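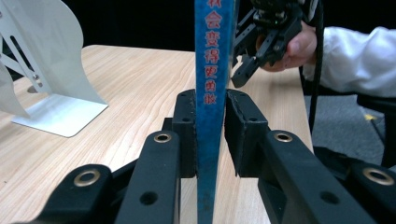

How to Read a Peace Agreement

By Ljubica Georgiou
29/07/2018
300 shares
9 comments

Most news stories about a peace deal cover the signing and one or two headline promises. The text itself is usually public, often within a few days, and anyone can read it. You don't need a law degree. You need a printed copy, a map of the area and an evening.

I use the Falero agreement as the running case, the one signed by the Mosura government and the Prenditz movement. The same steps work on longer deals.

Step 1. Get the full text

Look for the signed version, with annexes. Drafts circulate for months and news sites sometimes post the wrong one. Check the last page for signatures and compare the article numbers with those quoted in official statements. If there are two language versions, find the clause that says which one controls. In Falero it is Article 5, near the front, but many deals put it at the end.

Step 2. List who signed and who didn't

Write down each party and the name of the person who signed for it. Then write down every armed group you know of in the area. Any group on the second list and missing from the first is not bound by the deal. The Grgić valley militia never signed at Falero, and most of the fighting reported since has been in that valley.

Mediators and neighboring countries often sign as witnesses. A witness has usually not promised to do anything.

Step 3. Mark the verbs

Go through with a pen and underline "shall," "will," "may," "should" and "endeavor to." "Shall" is normally a duty. "May" is permission. "Endeavor to" means the party has to try, and it is very hard to show that someone didn't try. Put a star next to any important promise that uses the weaker words. Prisoner releases and oil revenue are where I find them most.

Step 4. Make a timeline

Pull out every deadline and put them in order. Watch what the clock starts from. Some run from the signing, some from the day parliament ratifies, and some from the end of an earlier step. If troops only have to pull back after a monitoring team arrives, and no date is set for the team, the pullback has no date either.

Step 5. Read the annexes

Maps, troop numbers and assembly points are kept there. Check that the places named in the annex match the places named in the main text. Spellings vary, and two villages can share a name.

Step 6. Find out who settles disputes

Look for a joint commission or a court. Note how it votes. The Falero commission has 4 members, two from each side, and no tie-breaker, so either side can block a ruling.

Step 7. Compare it with the last deal

If an earlier agreement failed, set the two side by side and see which clauses were copied over word for word. Those are worth following in the news.

Thanks to Hok-lam Chu for corrections to Step 4. A follow-up on ceasefire monitoring reports is in the works.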